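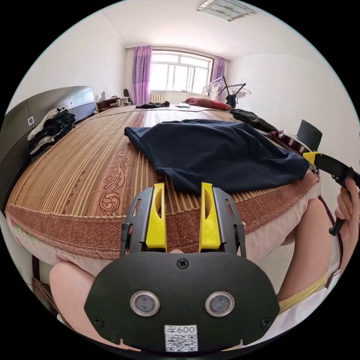

写真提供:キリアキ・ヴレットス

みなさん、こんにちは。ゲーザ・コズマです。お試し中のハンドグリッパー「Plollow」、感想が遅くなってすみません!

先に、この前の投稿を引用しておきますね。

> Plollowの貸出セットを使った方、いますか?
> Clostanoのキットと迷っています。
> うちは衣類たたみのデータを録りたいので、布のつまみやすさが知りたいです。
> クレシミル・ヴカディノヴィッチ

まさに服で試していたところなんです。両手に1台ずつ持って、15分録っては休む、の繰り返し。握りの軽さはかなり好みでした。ただ17回目あたりから親指の付け根がだるくなってきて(私の手が小さいせいかも)、長時間やるなら交代要員がほしいです。
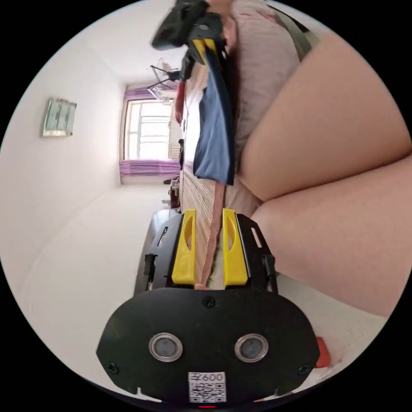
ズラトコ・ネデリコヴィッチからは、握りより充電のほうが気になる、2台同時に充電できないと現場では困る、と返事が来ました。うーん、確かに。貸出セットの充電器は1口だけなので、私は昼休みに差し替えていました。そこはBrurkvilleの窓口にも要望を出してあります。

で、肝心の布です。紺色の布をつまんで持ち上げるくらいなら、指先の力加減はすぐ慣れました。むしろ難しいのは放すとき!ゆっくり開くのがコツだと思います。
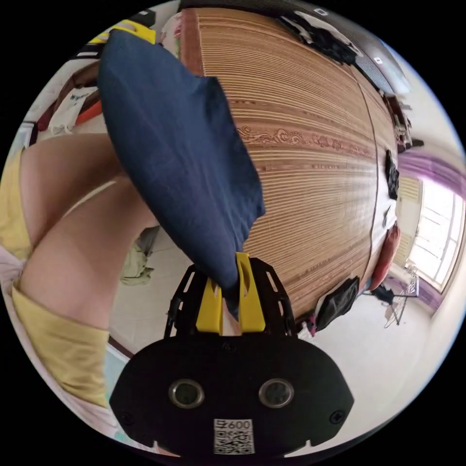

紺の布を黄色い指先でつまんだところ

料金は貸出が1日400クローネ、最低2日から。説明書は英語だけですが、図が多いので何とかなります。Tシャツは広げてから左右の手で端を取る練習を先にしておくと、本番の録り直しがだいぶ減りました。 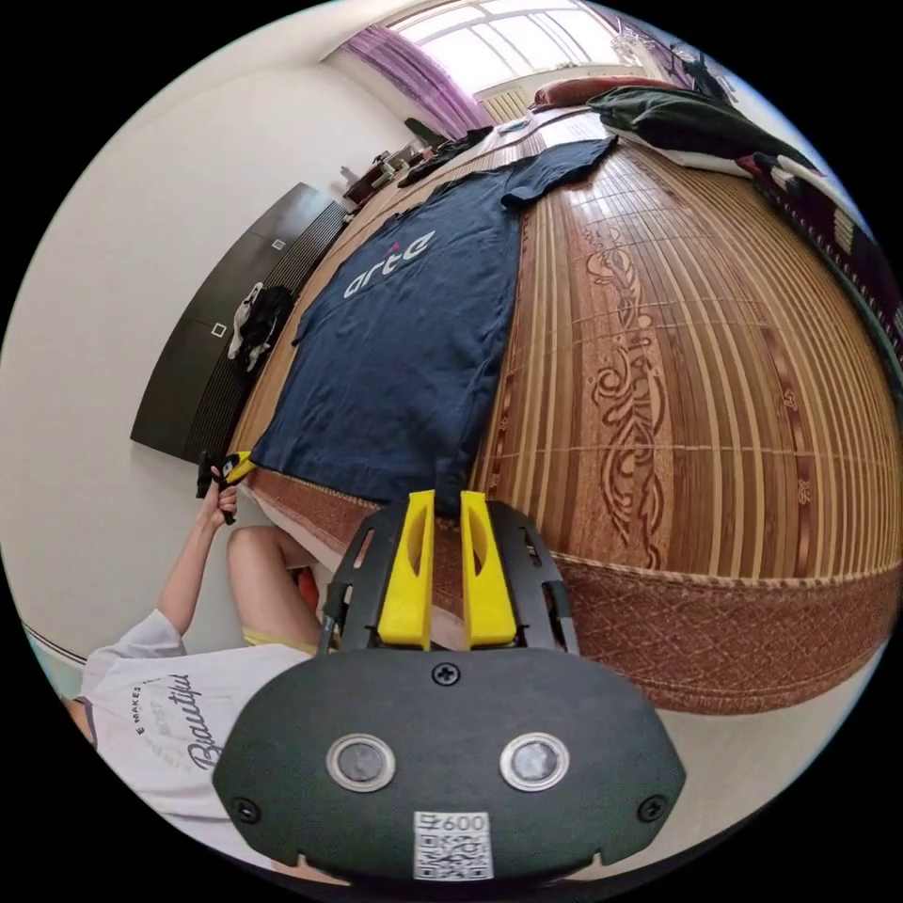

貸出の延長はできますか?
返却日の前日までに窓口へメールすれば、1日単位で延ばせます。

Clostanoのほうを触った方がいたら、ぜひ感想を聞かせてください。私のセットは12月まで手元にあります。

ゲーザ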